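About Vumita

Vumita is an independent testing and advisory company for drinking water in small buildings and small supply systems. Our clients are well owners, rural clinics, campgrounds, schools outside city service areas, and water districts too small to keep a laboratory of their own. We take samples, analyze them, explain the results in writing, and specify treatment where treatment is needed. We do not sell filters, softeners, pumps, or service plans, and we accept no commission from firms that do.

Background

The company began as a well-testing service in a rented unit in Bassey, with one incubator, one turbidity meter, and a van. Most early work was coliform testing for home sales. Requests for metals and nitrate followed, and for several years those samples went to an outside laboratory under contract. We now run them in-house. The Bassey site is still our main laboratory. A second site in Duvlow receives samples, performs all microbiology for the northern counties, and holds the field equipment store.

The two sites use the same written methods and the same reporting software. A sample received in Duvlow for metals is preserved on arrival, logged, and moved to Bassey by our own courier run that evening. Custody is recorded at each transfer, and the record is printed on the last page of the client's report.

What we test

The standard well panel covers 36 parameters, among them total coliform, E. coli, nitrate, nitrite, arsenic, lead, manganese, iron, hardness, alkalinity, pH, and conductivity. Reduced panels are offered for annual checks on wells with a stable history. Additional parameters can be ordered singly. For buildings with long pipe runs or low occupancy we recommend first-draw and flushed samples from the same tap – a single flushed sample says little about what the plumbing contributes.

Microbiology samples must reach either site within 24 hours of collection and must be kept cold in transit. Samples that arrive late or warm are rejected, and the client is sent a replacement bottle at no charge. We do not report results from rejected samples, even when asked to do so with a disclaimer.

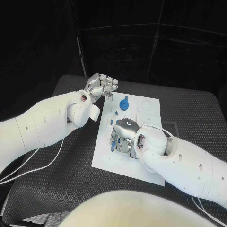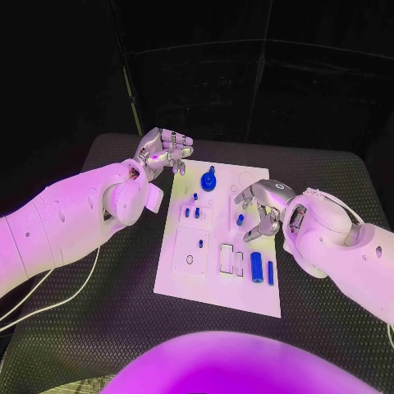

Field work

Sampling visits are made by our own technicians. A visit includes inspection of the wellhead, the cap, the casing height above grade, the pressure tank, and any treatment already installed. pH, temperature, and free chlorine are measured on site with meters calibrated the same morning, since all three drift in the bottle. Depth to water is recorded when the cap can be opened without disturbing the pump wiring.

Clients may also collect their own samples. The kit contains labeled bottles, a cold pack, a return form, and a two-sided instruction sheet. The most common error is removing the aerator after the tap has been flushed. It should come off first. The second most common is rinsing the microbiology bottle, which washes out the powder placed there to neutralize chlorine.

The Zoltov network

Zoltov is our long-term groundwater monitoring program. It consists of 93 private wells sampled on a fixed schedule in spring and again in September, with the same panel and the same sampling point each time. Owners join voluntarily, pay nothing, and receive every result. The data set now holds 1,045 complete sample records. Location data are generalized before anything is shared, and no owner or parcel is identified.

The network was set up to answer a practical question from well owners: how often should a nitrate test be repeated? A single result gives no indication of seasonal movement. Shallow wells in gravel are the main interest, and the network is deliberately weighted toward them. It should not be read as a survey of the region as a whole, and we ask anyone using the data to state this.

Quality control

Each analytical batch includes a blank, a duplicate, a spiked sample, and a control of known concentration. A batch that fails on any of these is repeated from stored sample. If too little sample remains, the client is told and a new collection is arranged. Instrument logs, calibration records, and raw data are kept for the full retention period and can be inspected by the client on request.

Every report is checked by a second analyst before release. Results are listed beside the applicable limit, the method used, and the reporting limit. Where a value falls below the reporting limit, it is shown as "less than" that limit – we do not print zero.

Working with us

Routine orders can be placed by phone or with the form enclosed in the sample kit. Advisory work is quoted in writing and charged by the hour after the first call. Both sites accept samples Monday through Thursday, 8 a.m. to 4 p.m. Microbiology is not accepted on the day before a public holiday. If a test shows E. coli, we call the number on the return form as soon as the result is confirmed, so please give one that will be answered.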